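Handover Notes Between Shifts at Jancombe: Project Report
Business Communication, second-year project
Submitted 20 Mar 2021

1. Background

Jancombe repairs and resells used office computers. It has 38 employees working in two shifts, and the shifts overlap by only a few minutes. Whatever the early shift wants the late shift to know has to be passed on in that time or written down. Until last July it was mostly passed on by talking. After that the company started using a shared handover log, kept in a web form.

Our group was asked to look at how the log was being used and whether the form could be shorter. We did not look at pay, scheduling or the repair work itself.

2. Method

We were given an export of the log with 2,228 entries. We read them all, split between the group members, and sorted each one by whether it named a next step and a person to take it. Entries we disagreed on were read again by the whole group. We also sat in on handovers at both sites, Evora Street and Beddoe Road, and talked with staff afterward.

3. What we found

Most entries say what was done. Far fewer say what should happen next. A typical one reads "tested, left on bench," which leaves the late shift to work out whether the machine passed, failed or is waiting for a part. Entries written in the last minutes of a shift were the shortest and had the most blank fields.

The form has a box called "Status" and another called "Outcome." Staff at Evora Street treat them as the same thing and fill in one. At Beddoe Road they copy the same words into both.
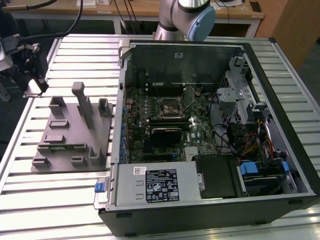
Kwaku Aryee told us that the boxes were never the real trouble, and that he would fill in any form as long as he knew the next shift was going to read it. He said he had stopped writing long notes after being asked the same questions in person anyway. Others at Beddoe Road agreed with him when we raised it.

We had not planned to ask about reading, only about writing, so we went back and added it. Staff on the late shift said they open the log when something is unclear - they do not read it at the start.

4. Recommendations

Merge "Status" and "Outcome" into one box. Add a required line, "Next step and who." Start each shift with the lead reading the open entries out loud.

We also tried a trial version of Stometti, the task board the company is considering. It would do the job, but it has the same weakness as the form if the reading habit does not change. We suggest waiting on it.

5. Limits

We saw handovers on ordinary days only, and we did not test the new form with staff.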